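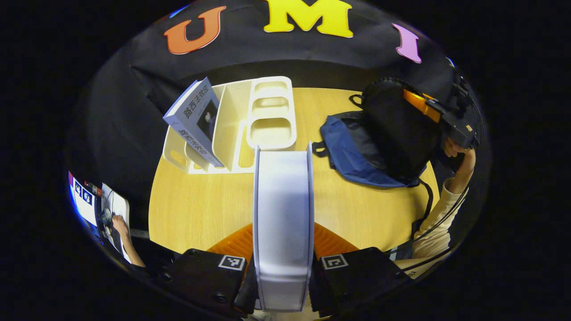
The round table with the desk organiser, seen from one of the two hand-held grippers.

Counting demonstrations by the object, and by the room

2019-06-22

Over the past months our group in Sultcombe has been collecting demonstrations with hand-held grippers. A person holds the tool, carries out an everyday task such as putting a book into a desk organiser, and the wide-angle camera on the tool records what the hand does. A policy is then trained on those recordings and run on a robot arm fitted with the same fingers. I have been asked several times how many demonstrations such a task requires. I now have a partial answer, and I set it down here because the written report will take longer to appear.

The comparison was between two ways of spending the same recording effort. In the first, which we call Kikuchi after the name of the storage folder in which it began, all demonstrations of the book task are made at one table against one background. In the second, called Dallel, the demonstrations are divided between different tables, rooms and lighting conditions, with fewer made in each. The task, the training procedure and the people holding the grippers were kept the same.

We recorded 905 demonstrations in all, counting only those that survived checking. A demonstration was removed if the position of the tool could not be recovered for its full length, or if the markers on the fingers were hidden for so long that the opening of the gripper had to be guessed. Marisol Marchetti wrote the checking script and was stricter than I would have been. Having gone back through a good part of the rejected material, I accept that she was right. A short gap in the finger width does little harm while the hand is travelling, and a great deal when it falls at the moment of release.

Each policy was then given 100 attempts in a room from which no demonstration had been taken. An attempt counted as a success if the book ended upright in the tall section of the organiser and stayed there when the gripper withdrew. The Kikuchi policy succeeded in 7 of these attempts. The Dallel policy succeeded in 46.

I did not expect the first figure to be so low. In its own room the Kikuchi policy behaves well, and anyone watching it there would have called the task finished. In the new room it approached the organiser with confidence and stopped short of it, or came down on the rounded trays instead of the slot. Jarosław Adamczyk spent a long time looking for a fault in the calibration between the arm and the camera. He found a small one and corrected it, and we repeated the whole set of attempts. The figures given above are from the repeated set.

The second figure should be read with care. Fewer than half of the attempts succeeded, and a method that fails more often than it works is of no practical use to anyone who wants books put away. Most of the Dallel failures came late in the movement. The book reached the mouth of the slot, touched the divider and tilted, and the policy had no means of recovering. Our demonstrators seldom made that mistake, so the data contain very little about how to correct it.

We have therefore begun to ask demonstrators to make the error on purpose and then put it right. This is harder than it sounds. People correct a tilted book with a small turn of the wrist that they do not notice themselves making, and when asked to do it deliberately they do something larger and slower. Marisol has suggested starting the recording with the book already leaning against the divider, which removes the need for acting. The first recordings made in this way look more natural to me, although I have no measurements to support that opinion.

Some practical remarks for those attempting similar work. A book with a plain cover was much harder to track by eye when we reviewed the recordings, and we now prefer covers with strong print. Cables should be routed behind the forearm before the first demonstration of a session – changing the routing halfway through alters how people move. Sleeves make less difference than we had feared. Clutter left on the table, a bag for example, did no measurable harm to training, and I have stopped asking for it to be cleared.

There is one question I cannot yet settle. The Dallel recordings differ from one another in table, room and light all at once, so I am unable to say which of these matters most. Jarosław believes it is the height of the table. My own view is that the background accounts for most of it, as the lens takes in so much of the room. A smaller study, in which only one of these is changed at a time, has been planned with our colleagues at Zekton, who have offered the use of their workshop and of a second arm. Recording for it will start before the end of June, beginning with table height.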